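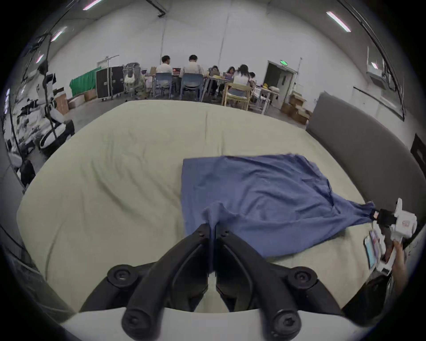

구김이 남은 파란 천, 일단 모서리부터 잡기

저는 빨래 너는 건 좋아하는데 개는 건 정말 싫어하는 사람이에요. 널 때는 햇볕도 쬐고 바람도 맞고 기분이 좋잖아요. 그런데 걷어 와서 한 무더기 쌓아 놓으면 그때부터 갑자기 배가 고프고 화분에 물도 줘야 할 것 같고... 그렇게 미루다 보면 밤에 자려고 누울 때 옆으로 밀어 놓고, 아침에 거기서 한 장씩 꺼내 입게 되더라고요. 한 4월까지는 계속 그렇게 살았어요. 그러다 옷장을 싹 정리하면서 개는 방법도 같이 바꿨는데, 생각보다 오래 가고 있어서 적어 봅니다. 대단한 비법은 없고요, 제가 손에 익힌 순서 그대로예요.

개는 자리부터 정하기

저는 원래 바닥에 앉아서 갰어요. 드라마 틀어 놓고 무릎 위에서 대충 접는 식이요. 이러면 허리도 아프고, 무릎 위에서는 옷이 펴지질 않아서 접어도 울퉁불퉁해요. 요즘은 침대나 식탁처럼 티셔츠 한 장이 통째로 펼쳐지는 자리에서만 갭니다. 침대에서 갤 때는 이불을 먼저 걷고 시트를 손바닥으로 한 번 쓸어 주세요. 밑이 울어 있으면 위에 놓은 옷도 같이 울어요.

침대의 단점은 푹신하다는 거예요. 눌러서 펼 때 손이 쑥 들어가니까 주름이 옆으로 밀려나기만 하고 안 없어져요. 그래서 침대에서는 누르지 말고 당겨서 펴는 쪽이 훨씬 편해요. 식탁은 반대로 눌러서 쓸어 내리기에 좋고요. 저는 얇은 면티는 침대, 셔츠나 린넨은 식탁으로 나눠요. 식탁에서 할 때는 꼭 행주질하고 물기까지 닦은 다음에 올리세요. 김칫국물 한 방울 때문에 흰 셔츠를 다시 빤 적이 있어서 하는 말입니다 ㅠㅠ

모서리 두 군데를 잡고 당기기

뭉친 빨래를 펼 때 가운데를 잡고 흔드는 분들 많으시죠? 저도 그랬어요. 그런데 가운데를 잡으면 자락이 안으로 말리면서 더 꼬여요. 일단 아무 모서리나 하나 찾아서 잡고, 반대쪽 손으로 단을 따라 쭉 훑어가면 다음 모서리가 나와요. 그 두 군데를 잡고 양쪽으로 살짝 당기면 가운데 굵은 주름은 거의 다 풀립니다. 세게 당길 필요는 없어요. 오히려 면티는 세게 당기면 밑단이 물결처럼 늘어나서 다시 안 돌아오더라고요(잠옷으로 강등된 티가 몇 벌 있어요).

당긴 채로 마음속으로 3초만 세고 내려놓으세요. 성격 급한 저한테는 이 3초가 제일 어려웠는데, 털썩 던지는 거랑 가만히 내려놓는 거랑 결과가 꽤 달라요. 내려놓을 때는 먼 쪽을 먼저 대고 몸 쪽으로 끌면서 눕히면 밑에 공기가 안 들어가요.

베갯잇이나 얇은 시트처럼 네모난 천도 똑같아요. 큰 시트는 혼자 하기 힘드니까 한쪽 모서리를 뭐로든 눌러 두고 반대쪽을 당기면 돼요. 저는 두꺼운 요리책을 올려 둡니다. 둘이서 마주 잡으면 물론 더 빠르고요! 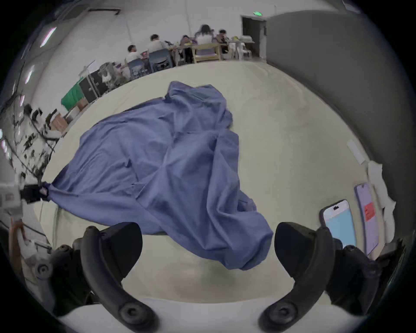

그다음은 솔기를 찾는 거예요. 저는 이걸 알고 나서 개는 게 확 쉬워졌어요. 옷이 아무리 구겨져 있어도 옆선이나 어깨선은 박음질이 되어 있으니까 손끝으로 만지면 딱 느껴지거든요. 그 선을 기준으로 옷을 맞추면 앞뒤가 어긋나지 않아요. 눈으로만 보고 맞추면 앞판은 반듯한데 뒤판이 안에서 접혀 있는 경우가 많고, 그 상태로 서랍에 들어가면 꺼냈을 때 등에 이상한 줄이 생겨 있어요.

순서는 어깨선, 옆선, 밑단이에요. 어깨선을 나란히 맞추고, 옆선을 손으로 쓸어 내리고, 마지막에 밑단 앞뒤를 겹쳐 줍니다. 밑단부터 맞추면 위로 갈수록 틀어져서 결국 처음부터 다시 해야 해요. 셔츠는 단추를 맨 위, 가운데, 맨 아래만 채우면 충분해요. 전부 채우는 건 손님 오는 날에나 합니다.

아, 그리고 소매! 소매는 꼭 먼저 펴 주세요. 소매가 속에서 뭉쳐 있으면 그 부분만 불룩해져서 위에 쌓은 옷까지 기울어요. 소매 끝에 손가락 두 개를 넣고 어깨 쪽 천을 잡은 채로 살짝 당기면 안에서 꼬인 게 풀려요. 반팔은 금방이고 긴팔은 조금 더 걸려요.

접는 폭은 서랍에 맞추기

예전에는 그냥 감으로 접었는데 그러면 크기가 제각각이라 서랍에 넣으면 꼭 한 줄이 애매하게 남아요. 저희 집 서랍은 아라톨름(Aratholm)이라는 조그만 가구점에서 산 건데, 칸막이를 끼우니까 한 칸이 27cm가 나오더라고요. 그래서 두꺼운 종이를 칸보다 조금 좁게 잘라서 등판 가운데에 올려놓고 양옆을 접어요. 다 접으면 종이만 쏙 빼면 되고요. 택배 상자 자른 것도 되는데 가장자리가 까슬하면 얇은 니트에 걸리니까 테이프를 한 번 둘러 주세요.

양옆을 접고 나면 길쭉한 띠 모양이 되잖아요. 여기서 밑단을 잡고 목 쪽으로 반 접고, 다시 반을 접으면 끝이에요. 목둘레까지 바짝 올리지 말고 손가락 하나만큼 남기고 접어야 목 부분이 안 꺾여요. 두꺼운 맨투맨은 반 접은 데서 멈추고요. 세 번 접으면 서지도 않고 눕지도 않는 이상한 덩어리가 됩니다.

전용 폴딩보드도 사 봤어요. 고트몬트(Gotmont) 거였는데 처음 며칠은 재밌어서 양말까지 접을 기세였거든요. 그런데 보드를 꺼내고 펴고 다시 집어넣는 게 귀찮아서 지금은 책장 옆에 꽂혀 있어요. 아이들이랑 같이 개실 분들은 좋아하실 것 같아요. 저처럼 혼자 후딱 해치우는 타입이면 종이 한 장이 더 편합니다.

세워 넣기와 눕혀 넣기

티셔츠는 세워 넣어요. 위에서 보면 색이 한눈에 보이니까 밑에 깔린 걸 빼려고 들추지 않아도 돼요. 세워 넣을 때는 접힌 쪽이 위로 오게 하세요. 벌어진 쪽이 위로 오면 옆 옷 사이로 끼어들어서 한 장 꺼낼 때 두 장이 딸려 와요. 너무 꽉 채우는 것도 안 좋아요. 손이 옆으로 쓱 들어갈 만큼은 비워 둬야 넣고 빼는 동안 안 구겨집니다.

비어서 자꾸 쓰러지는 칸에는 북엔드를 하나 세워 두세요. 저는 네그리(Negri) 문구 코너에서 산 제일 싼 철제 북엔드를 쓰는데, 모서리에 천이 긁히지 않게 마스킹테이프만 붙였어요. 니트는 무조건 눕혀서요. 세워 두면 자기 무게로 주저앉으면서 어깨가 이상해져요. 두꺼운 걸 아래, 얇은 걸 위에 두는 건 다들 아시죠.

8분만 하기

제일 효과 본 건 사실 접는 기술보다 이거예요. 타이머를 8분 맞춰 놓고 그동안만 개요. 울리면 남은 게 있어도 바구니에 도로 담고 끝! 이상하게 끝이 정해져 있으면 시작하기가 쉬워요. 그리고 막상 하다 보면 얼마 안 남아서 그냥 마저 하게 되는 날이 많아요. 안 그런 날도 있고요, 그런 날은 저도 그냥 둡니다.

시작할 때는 큰 것부터 하세요. 시트, 수건, 바지 순으로 하면 무더기가 눈에 띄게 줄어서 기운이 나요. 양말이랑 속옷은 마지막이에요. 짝 찾다가 지치면 나머지를 다 포기하게 되거든요. 짝 없는 양말은 작은 주머니에 따로 모아 두는데, 저는 시브햄(Civham) 플리마켓에서 사 온 면 주머니를 써요. 몇 주 지나도 짝이 안 나타나면 창틀 닦는 걸레로 씁니다.

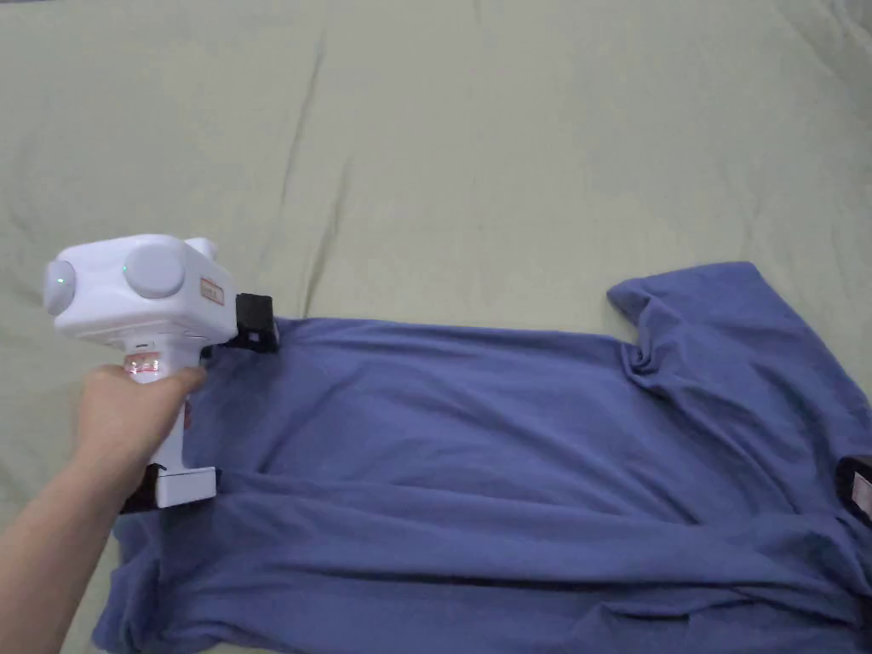 다리미 없이 티셔츠 구김을 줄이려면 어떻게 하나요?

분무기로 구겨진 데만 가볍게 뿌리고 손바닥으로 안쪽에서 바깥쪽으로 쓸어 준 다음, 옷걸이에 걸어서 말리면 잔주름은 꽤 펴져요. 급하다고 축축한 채로 접어 넣으면 접힌 선이 그대로 굳고 냄새까지 나니까, 다 마른 걸 손으로 만져 보고 개세요. 샤워하고 난 뒤 욕실에 잠깐 걸어 두는 방법도 있는데, 저는 깜빡하고 밤새 둔 적이 있어서 잘 안 써요. 깊게 잡힌 주름은 그냥 다리미가 빠릅니다.

덧붙이자면 구김은 개기 전부터 많이 갈려요. 세탁기가 끝났는데 통 안에 오래 두면 뭐로 펴도 잘 안 펴지더라고요. 끝나는 소리가 나면 바로 꺼내서 한 장씩 두어 번 털고 너세요. 털 때는 어깨를 잡고 아래로 탁탁! 목둘레를 잡고 털면 금방 늘어나요. 건조기 쓰시는 분들은 살짝 덜 뜨거울 때까지 기다리지 말고 따뜻할 때 꺼내서 바로 펴 두시고요. 당장 갤 시간이 없으면 펼쳐서 포개 놓기만 해도 돼요. 저는 의자 등받이에 차곡차곡 걸쳐 놓고 저녁 먹고 와서 갭니다.

다음에는 고무줄 들어간 매트리스 커버 개는 법을 써 보려고 하는데, 이건 아직도 제 마음대로 안 돼서 연습을 좀 더 하고 올게요.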